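Subject: Re: [hurnormont-kitchen] Soaking the beans for the winter stew
From: a list member in Hurnormont
Sent: Monday, 9:40 pm

On Monday morning a list member wrote:

> We have made the Hurnormont winter stew for years and I am
> tired of seeing it done wrong. The white beans have to soak
> for 13 hours. Twelve isn't enough and overnight is too vague.
> The water should have no salt in it, since salt makes the
> skins tough. You throw that water out, and you never stir
> the pot after the smoked pork goes in. This is how it was
> done at the old Bornasik inn and it is the only way it
> tastes like the real thing. Also, please do not use canned
> beans and then call it by its name.

I read this twice and I still have questions.

Start with the 13 hours. Where does that come from? I've seen it in the Tastetti cookbook and I've seen it repeated on this list every fall, and I have never seen a reason next to it. My guess is that somebody at the inn put the beans in at six in the evening and came down to light the stove at seven. That's a work schedule. A bean doesn't know what time the stove gets lit.

I've made this stew with beans soaked for 4 hours in warm water, and I've made it with beans soaked from one afternoon to the next. The short soak needed more time on the stove. The long soak gave me a few split skins. Both pots got eaten, and the people eating them had opinions about the pork and the bread and how late dinner was, but not one word about the beans.
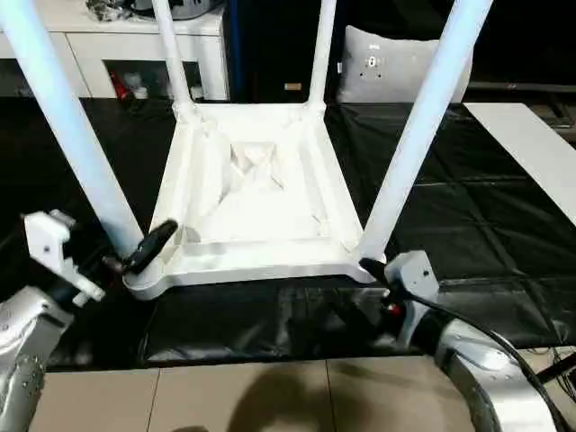
Then there's the salt. I believed the thing about tough skins for most of my life because my mother believed it. Then one winter I salted the soaking water by mistake (I thought I was salting the potatoes) and the skins came out softer than usual. So I did it again on purpose, and got the same result. If you doubt me, split one bag between two bowls, salt one, and cook them in separate pots side by side. It costs you a bag of beans. I'd take that over another ten messages from people telling each other what their aunts said.

What does make a difference, in my kitchen anyway, is how old the beans are. I once bought a sack at the Hnatiuk market that must have been sitting in the back of the stall since the flood. I cooked those beans all day. They were like gravel at noon and like slightly warmer gravel at supper. No soak would have fixed them. Acid is the other thing. If you put the tomatoes or the vinegar in at the start, the beans stay hard, and I suspect a good share of the "wrong soak" stories on this list are really tomato stories. Put them in when the beans are already tender and see.

On not stirring: I agree you shouldn't beat it to death. But "never" is how you get a black crust on the bottom of a heavy pot and a smoky taste that people then tell you is traditional. I run a wooden spoon along the bottom now and then, gently. The beans survive.

And the Bornasik inn. I keep hearing that the inn did it this way, or that way, and the ways don't match. One version has caraway, one has marjoram, one has neither and a bay leaf. One of the old menus people like to pass around says the kitchen put out 2,000 bowls on the feast day, and the town history page says 3,230. I don't believe either one. It was an inn with one stove. If they fudged the bowls, I'm not going to take the soaking time as gospel.

I don't mean that there's no real version. There are things I'd miss if they were gone. Smoked pork, and plenty of it. White beans, the small ones. Onions cooked down until they're nearly brown before anything else goes near the pot. Dark bread fried in the fat and put on top at the last minute so it doesn't turn to mush. Leave those out and I'll agree you've made some other soup. But the clock isn't an ingredient.

As for canned beans, I don't love them either. They go soft too fast and the broth stays thin. If somebody has only canned, I'd say cook the pork and onions with half the water, let that go until the meat falls apart, and add the beans for the last twenty minutes. Mash a ladleful against the side of the pot to thicken it. It won't be the same, but it's a decent supper and I'm not going to police what they call it.

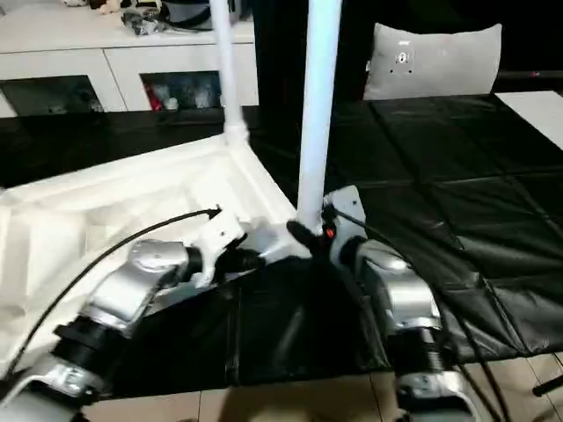
A reply came in while I was typing this, from another member in Bornasik, saying the long soak is easier on the stomach and that's the real reason the older cooks insisted on it. Maybe. I've heard that too, and I'd believe it sooner than the bit about flavor. She also says to change the water once before bed, and that her family has always kept back a cup of the cooking broth for the next day, when the pot has gone thick. The cup of broth I'll sign up for. Stew on the second day is better anyway and it always needs loosening.

But I would still like to hear from anyone who has cooked the two soaks next to each other, same bag, same pot size, same evening, and tasted them without knowing which was which. I'm not asking what the inn did or what the Tastetti book says on the matter. I have the book. It also tells you to boil cabbage for two hours.

If the 13-hour bowl wins, I'll set an alarm and say so on the list. In the meantime mine went in after lunch today – salted – and we had it at eight with the last of the rye.

To unsubscribe from hurnormont-kitchen, reply with the word LEAVE in the subject line.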